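Getting tea stain out of a dark grey table top

Posted in Home and Garden > Cleaning
3 replies

Rawan Nimri
Joined February, 13 posts

Hi all, hoping someone can help. Got a dark grey table, second hand, came with the flat. Put a hot mug down without a coaster (I know) and there's now a pale ring on it. Then made it worse by scrubbing with the green side of a sponge, so now there's a pale ring AND a dull patch about the size of a saucer.

Don't know what the top is made of. No label underneath. It doesn't feel cold like stone. Seller said it was "a Kivel one" but I can't find anything under that name that looks like it.

Tried so far:
washing up liquid and warm water – nothing
bicarb paste, left on for ten minutes – maybe a bit better, hard to tell
a wipe meant for glasses – nothing

It's a rented flat and the table's on the inventory so I'd like to sort it before I move out. Don't want to spend much. Is it worth buying a proper polish or will that just make a shiny patch in the middle of a dull table?

Arby
Regular, 3862 posts

Stop scrubbing first of all. Every time you go at it with something rough you're making the dull bit bigger.

Two different problems here. Pale ring is most likely heat or steam getting into whatever the finish is. Dull patch is scratches, tiny ones. They need different things so don't try and fix both in one go.

For the ring, if the top is varnished or lacquered wood: dry cotton cloth folded over twice, iron on low, NO steam, press for a few seconds, lift, look. Do that a few times. Sometimes it goes, sometimes it half goes. If it's a plastic sort of surface don't do this, you'll be asking about a melted table next. Look at the underside or inside a screw hole to find out. Wood grain all the way through, or a thin skin over brown board?

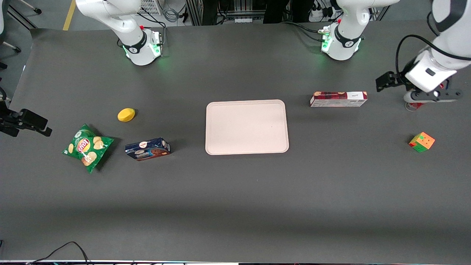 For the dull patch, go gentle. Car polish (the fine stuff, not cutting compound) on a soft cloth, small circles, wipe off, check it in daylight. Test underneath or in a back corner first. Matt tops are the awkward ones, as you said you can end up with a shiny patch. If yours is matt then leave polish alone compeltely and just use a tiny dab of mineral oil, rub it in, buff off. It hides scratches, doesn't mend them. Needs doing again every few weeks.

Also what mug? If it was tea underneath as well as heat there may be a brown edge to the ring. White vinegar one part, water three parts, damp cloth not soaking. Not on real stone though.

Let us know what the underside looks like.

tambunan_tam
31 posts

mayonnaise. serious. leave it on overnight and wipe off in the morning. my nan did it on everything. worked on my sideboard, didn't work on the kitchen table so who knows

Tramness
Moderator, 373 posts

Agree with Arby on most of that, less sure about the iron if you don't know what the top is. A hairdryer is slower but you can see what's going on. Low heat, keep it moving, stop if the surface feels soft or smells of anything. Open a window.

On the inventory thing – find your check-in report and look at the photos before you do any more. If the table was already marked when you moved in, they can't really come after you for the whole thing. If it wasn't on there as perfect, same. I had a landlord try to charge me for a full replacement over one burn mark and the deposit scheme knocked it down to a small amount, on account of the table being nine years old. Wear and tear counts. Worth emailing the agent now and being upfront, some of them honestly don't care.

Keep any receipts too if you do buy polish or oil.

Mayo works for the same reason oil does by the way, so not daft, just smelly. Wouldn't leave it on all night on a painted top.

Rawan Nimri

Thanks everyone. Looked underneath with a torch, it's brown board with a thin skin on top so iron is out. Surface is matt. Found some baby oil in the bathroom cupboard so tried a dot of that in the corner, looks ok, no shiny bit. Will do the patch tonight after work. Ring is still there but you only see it from the sofa end.

Checking the inventory now, it just says "table, grey, used condtion". No photo of the top at all. Emailing the agent tomorrow morning.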